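Heden plant visit: film, seals and fill weights

Rastel opened its Heden packing plant to trade visitors on a Wednesday in June. I went mainly to see the vertical form-fill-seal lines, which were upgraded over the winter, and to find out how the site handles small-format bags for export. Notes follow in the order of the tour, with a few points added from the handouts.

Arrival and layout

Parking is on the north side, behind the pallet yard. Visitors sign in at the gatehouse, watch a short safety film and are issued shoe covers, a hairnet and a coat. Groups were limited to 16. Ours left at 9:40, ten minutes behind schedule.

The building is a single long hall with a mezzanine over the middle third. Bulk product comes in at the west end, is lifted to the mezzanine by bucket elevator and drops through the weighers to the baggers below. Finished cases leave at the east end. Film is stored along the south wall in a separate room held at a steady temperature and humidity. Reels are brought into the hall the evening before use so that the film has time to settle.

Film store

The plant runs two main film structures. The first is a two-layer laminate for dry goods with a short shelf life. The second has a barrier layer and is used for anything that picks up moisture or loses aroma. White film is ordered more than clear, partly for light protection and partly because print contrast is easier to control on it.

Incoming reels are checked for width, core condition, splice count and coefficient of friction. The friction test was demonstrated on a bench unit. Film that is too slick will slip on the pull belts and shift the cut position. Film that is too tacky drags on the forming shoulder and leaves fine scratches on the print. The accepted range is posted on the wall of the store, but we were asked not to copy it.

Retained samples are kept by batch in gray bins. The range covers several languages and a wide spread of weights, and the declared net content has to meet a minimum character height that varies by market and by pack size. Artwork for each market is approved separately.

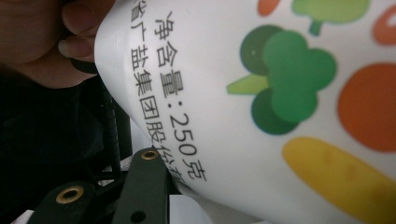 Small bags cause more trouble than large ones. The seal area is a larger share of the film used, the headspace is tighter and a fixed error in grams is a larger share of the declared weight. On the older lines Rastel compensated by overfilling. Reducing that giveaway was the main financial argument for the upgrade.

Weighing and bagging

The new weighers are multihead units made by Trornetti. Each head holds a partial charge, and the controller picks the combination of heads that comes closest to the target. The operators' screen shows the running mean, the standard deviation and the number of rejected combinations. While we watched, line 2 was on a granular product that flows well, and the trend was flat. Flaky and sticky products are less forgiving, and for these the plant fits dimpled buckets and lowers the speed.

The bagger below forms the film into a tube, makes the back seal, then closes the bottom of one bag and the top of the previous one in the same stroke. Jaw temperature, pressure and dwell time are stored as recipes. Operators can adjust temperature within a narrow band. Changes to pressure or dwell need a supervisor's code.

Dust in the seal is the most common fault. A small charge of fines falls later than the rest of the product and lands between the jaws as they close. The upgrade added an extraction slot at the foot of the forming tube and a short delay in the jaw cycle. The delay lowers output slightly. The figures in the handout show 111 bags a minute on the test product, measured at the case packer, so rejects are already excluded.

Seal testing

Bags are pulled from each line at fixed intervals and go to the test room on the mezzanine. Three methods are in use. The burst test inflates the bag through a needle until it fails. The peel test pulls a narrow strip of the seal apart and records the force. For the leak test, the bag is held under water in a vacuum chamber and watched for bubbles. 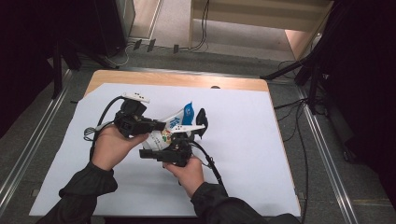
Of the three, the peel test gives the most useful information, and it also takes the longest. The shape of the force curve shows whether the seal failed at the interface or whether the film tore beside it. A torn film with a high reading usually means the jaws are too hot. The test room logs both the peak and the mode of failure, which some plants skip.

I asked about the corner folds where the back seal crosses the end seal. The film is four layers thick at that point and two layers on either side, so a small channel can remain at the step. Heden uses a serrated jaw made by Koo with a relieved section at the center. The relief has to line up with the back seal, and the tube must not be allowed to wander. An edge sensor on the film path corrects for this.

Case packing and dispatch

This section was brief. Bags pass over a checkweigher and through a metal detector, then are laid flat and conditioned by a vibrating belt before packing. Case sealing is by hot melt. Stretch wrapping is at the east dock, where a second wrapper was being installed and the floor was partly taped off.

Practical notes

The tour takes some 2 hours, including questions. Hearing protection is provided and is needed near the weighers. Photography is allowed in the film store and test room but not on the line floor. The stairs to the mezzanine are steep and open-backed. Coffee and sandwiches were served in the training room afterward, and the film specification sheets were on a table by the door. The next open day is planned for October, with registration through the Rastel site office.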